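**La Fundación Ouali abre en febrero la segunda convocatoria de su programa de recuperación de textil de hogar**

La Fundación Ouali abrirá en el mes de febrero el plazo de solicitudes de la segunda convocatoria de su programa de recuperación de textil de hogar, dirigido a establecimientos hoteleros, residencias de mayores y centros educativos con servicio de comedor. El programa, que se desarrolla en colaboración con la lavandería industrial Clummont y el taller de confección Liritz, permite a las entidades participantes entregar la ropa blanca retirada del uso para su clasificación, arreglo y posterior distribución.

Durante la primera convocatoria se recibieron 3,000 piezas, entre sábanas, manteles, servilletas y fundas, procedentes de 32 entidades. La cifra supera la previsión inicial de la fundación, que había reservado espacio de almacenamiento para un volumen menor y tuvo que habilitar una segunda nave en el mismo recinto.

La directora del programa, Latifa Mahrous, presentó los resultados en un acto celebrado en la sede de la fundación, al que asistieron representantes de las entidades donantes y de los servicios sociales de la comarca. Mahrous recordó que una parte considerable de la ropa de mesa y de cama que se retira de los establecimientos presenta defectos menores: dobladillos descosidos, manchas localizadas o pequeños desgarros junto a las costuras. «Son piezas con años de servicio por delante si se arreglan a tiempo y se destinan al uso adecuado», señaló.

El procedimiento se mantiene sin cambios sustanciales respecto a la primera edición. Las entidades solicitan la recogida mediante formulario y entregan el género lavado y agrupado por tipo de prenda. Una vez en el almacén, cada lote se pesa, se registra y pasa a la mesa de revisión, donde se separa en tres categorías: uso directo, arreglo y aprovechamiento de tejido. Las piezas de la primera categoría se planchan y se empaquetan. Las de la segunda se remiten al taller Liritz. Las de la tercera se cortan para la elaboración de paños, bolsas y forros.

En la categoría de aprovechamiento tienen especial interés los tejidos de algodón de gramaje medio y alto. Según explicó la responsable técnica del taller, Aicha Benmoussa, la estructura del tejido condiciona en gran medida su segunda vida. Los tafetanes finos, habituales en sábanas, se deshilachan con facilidad al cortarlos en formatos pequeños y requieren un dobladillo doble. Las sargas, en cambio, resisten mejor el roce y el lavado frecuente, y se reservan para delantales, bolsas de pan y fundas.

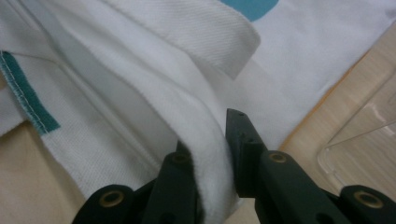
Benmoussa se refirió también a las dificultades encontradas en los primeros meses. La más habitual fue la mezcla de composiciones dentro de un mismo lote, con piezas de algodón y de poliéster sin etiqueta legible, lo que obligó a repetir la clasificación en varias ocasiones. Para la nueva convocatoria se pedirá a las entidades que indiquen la composición en el formulario cuando la conozcan, o que entreguen por separado las prendas sin identificar. El taller ha elaborado una guía de dos páginas con indicaciones básicas, que se remitirá a cada centro junto con la confirmación de la recogida.

Otra novedad afecta a los plazos. En la primera edición, las recogidas se concentraron en los meses posteriores a la temporada alta, cuando los hoteles renuevan su dotación, y el taller acumuló retrasos. Con el nuevo calendario, las solicitudes se atenderán por turnos a lo largo del año. Los centros educativos tendrán preferencia en el periodo estival y las residencias podrán elegir turno al presentar la solicitud.

La distribución de las piezas recuperadas se realiza a través de los servicios sociales y de entidades de acogida. Hasta la fecha, 122 hogares han recibido un lote completo de ropa de cama y mesa. Los lotes se preparan según la composición de cada hogar e incluyen, cuando hay existencias, mantas y toallas. La fundación no atiende peticiones particulares de forma directa – todas deben tramitarse por medio de los servicios correspondientes – y ruega a los interesados que se dirijan a su centro de referencia.

El programa cuenta asimismo con una vertiente formativa. El taller Liritz acoge en prácticas a alumnado de ciclos de confección y patronaje, que participa en el arreglo de las piezas y en el diseño de los artículos elaborados con tejido aprovechado. Parte de estos artículos se comercializa bajo la marca Plilletico, cuya recaudación se destina íntegramente a la compra de hilo, cremalleras y demás material fungible. La colección de primavera incluirá delantales, bolsas de compra y fundas para utensilios de cocina.

Por su parte, la lavandería Clummont renovará el convenio por el que asume el lavado de los lotes que, por su estado, no puedan pasar directamente a revisión. El acuerdo tendrá una vigencia de 2 años y contempla por primera vez el tratamiento de mantelería con manchas persistentes, que hasta ahora se destinaba en su totalidad al corte.

Las bases de la convocatoria y el formulario de solicitud estarán disponibles en la sede de la Fundación Ouali y en su página web desde la apertura del plazo. Las entidades que participaron en la primera edición no tendrán que aportar de nuevo la documentación administrativa, salvo que se hayan producido cambios en sus datos. Las consultas sobre recogidas se atienden en la oficina del programa, en horario de mañana, hasta las 14.00 horas.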